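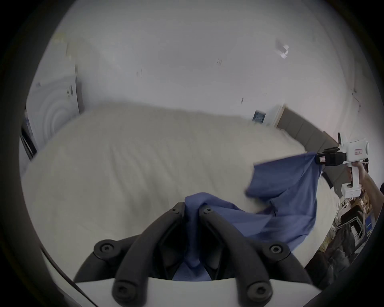 Figure 3. Blue shirt on the bed, gripped at a bunched section and at one raised corner.

4.2 Folding on a soft surface

I'll admit I thought the bed would be the easy part of the Minbridge study. It's big, it's flat (sort of), and most people I know fold their laundry on one anyway! But a duvet moves when you lean on it, and a shirt sinks into the wrinkles, so finding a hem gets harder than it is on a table. We planned 300 folds per surface and I kept the duvet on the bed for every one of them - smoothing it out between folds felt like cheating.
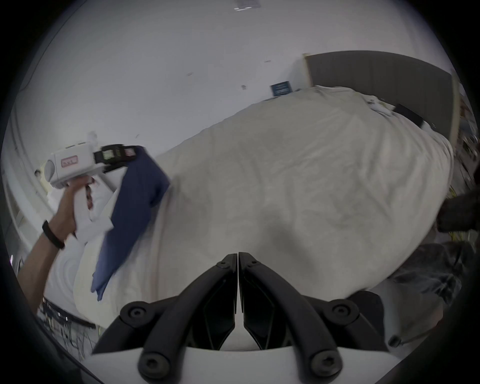
Figure 4. The bed, with its white duvet and dark gray headboard against a white wall.

We left small things near the headboard where they were, because that's how real bedrooms look. I only asked that the middle stay open for the shirt. For scoring I used the Zitari sheet, which gives up to 27 points for sleeves, hem and collar, and I looked at the collar first every time.

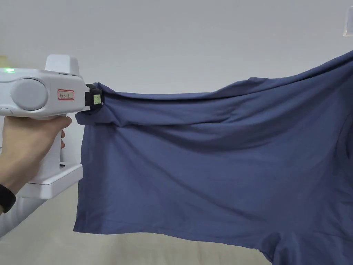 Corners were what I cared about most. Pinch a soft knit too far in and you get a fat little cluster of folds, and then the rest of the shirt hangs crooked from it. Pinch too close to the edge and it can slip. I ended up counting any hold that kept the hem off the duvet as a good one - a loose rule, I know, but it was easy to apply.

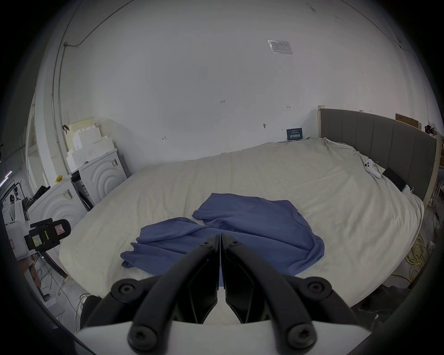
Starting layouts got their own code too. A shirt with the neckline showing and one sleeve stretched out went down as "partly open", and a plain heap was "closed". I coded about 100 of these by hand before moving on to the table folds in Section 4.3.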